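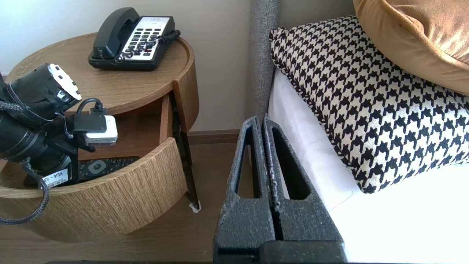 Does a guest room need a landline? Only if the phone line works, and I have doubts.

Tilungate's listing says "fully restyled," 366 a night. I'd call it tidied — once, in November.

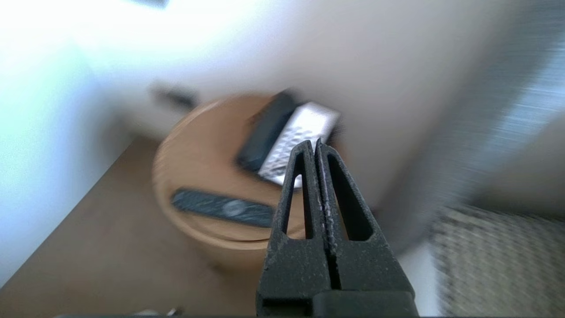 **Palomino Stays · Room Review Team**

Three remotes on one round tray. Neat, sure. Which one runs the TV? The welcome card spends 8 lines on checkout and skips that.

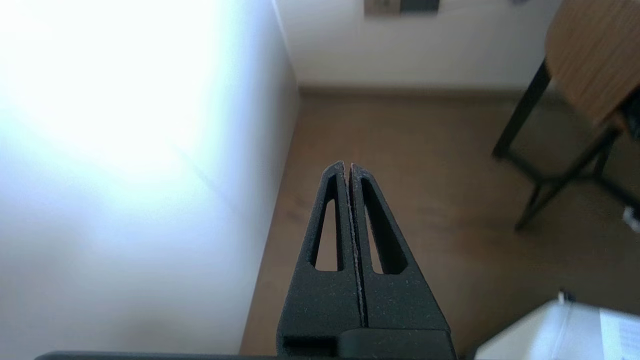
*White walls, brown floor.*

They call this look "calm." I call it paint. A hook for a coat would beat calm any night.

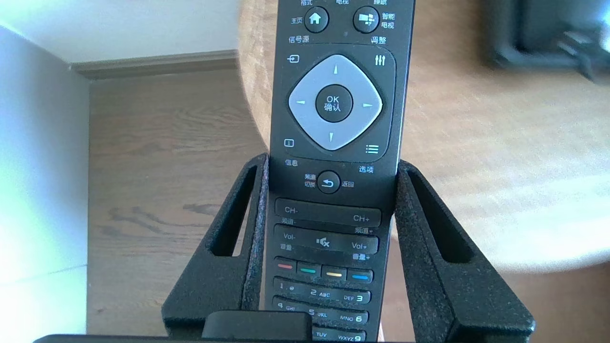

*OK button, Chinese and English labels.*

Plenty of buttons for someone who wants the news at 11 p.m. Give me 2 remotes, labeled by hand, and put the third in a drawer.

Would I book again? Ask me when there's a hook.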